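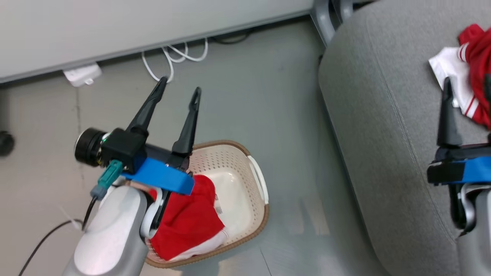 Flisholm Oval Laundry Basket – beige with tan rim

I sell a lot of baskets. I've also owned a lot of baskets, and most of them ended up in the garage holding paint rags. The Flisholm is the one I kept for the house, and when we started stocking it in June I wrote this page myself because I wanted to say a bit more than "oval, plastic, 40 liters."

It is oval, plastic and 40 liters, by the way. That's a decent load for two people, or one load for a kid who plays any kind of sport. If you wash for a family of five you'll want a pair, and they stack inside each other when they're empty so the second one takes up hardly any room.

What I like about it

The sides are a grid of small holes all the way around, so air gets in. I can throw a slightly sweaty team shirt in there at night and it doesn't smell like a locker in the morning (it doesn't smell like roses either, let's be fair). The holes are small enough that baby socks stay put. My old basket had long slots and I was forever fishing bra hooks out of them!

The floor inside is smooth. I wish more companies did this. Ribbed floors look sturdy in the store and then they fill up with lint, and you're in there with a toothbrush. With this one I wipe it down with a damp cloth and I'm done.

Then there's the rim. It's a brown-tan color against the beige and I think it makes the whole thing look a little less like something from under a sink. It's rounded over, so when you carry it against your hip there's no sharp edge digging in. I carry mine up and down 7 stairs from the basement several times a week and my hip has no complaints.

The handles are white. I know some people would like them to match the rim, and I passed that along to the folks at Kuster who make these, and they said they'd think about it. That was a while ago. They're comfortable, though, and wide enough for my whole hand, and I've never had one pop off with a full load of wet towels.

What I like less

It's 53 centimeters long, and that's a touch too long for the shelf over my dryer. Measure yours first. It also slides on a hard floor if you nudge it with your foot, which I sort of enjoy because I push it from room to room picking things up off chairs, but if you have toddlers they will ride in it. Please don't let them, it's not made for that.

And beige is beige. It shows dye if you leave a wet red shirt sitting against it overnight. Mine came clean with baking soda and a bit of patience, but a friend's didn't quite. Wring out new reds or wash them right away.

A few practical bits

Color: beige body, tan rim, white handles
Capacity: 40 liters
Length: 53 cm
Weight empty: 700 grams
Cleaning: warm water and dish soap, no bleach, keep it out of the dishwasher
Keep away from space heaters and wood stoves

Questions I get about it

Does it come with a lid? No. Kuster makes a lid for the tall hamper, the Kendley, but it won't fit this one. I tried, and it just sort of sits there looking silly.

Can I leave it outside by the clothesline? For an afternoon, sure. I wouldn't leave it out all summer – sun makes any plastic brittle sooner or later.

Is it good for delicates? I think so. I ran an old pair of tights around the inside of mine before I'd agree to sell it and nothing snagged.

Can I use it for toys? Plenty of customers do. The holes are handy for sandy beach stuff, you just take it outside and give it a shake.

Getting one

We keep them at the Kurkstead store, back wall next to the drying racks, and we ship them too. Two baskets go in the same box for the same postage, so ask a neighbor. If yours arrives with a crack, send me a photo within 40 days and I'll put another in the mail. You don't have to send the broken one back.

Hélène Penner
Kurkstead Home & Laundry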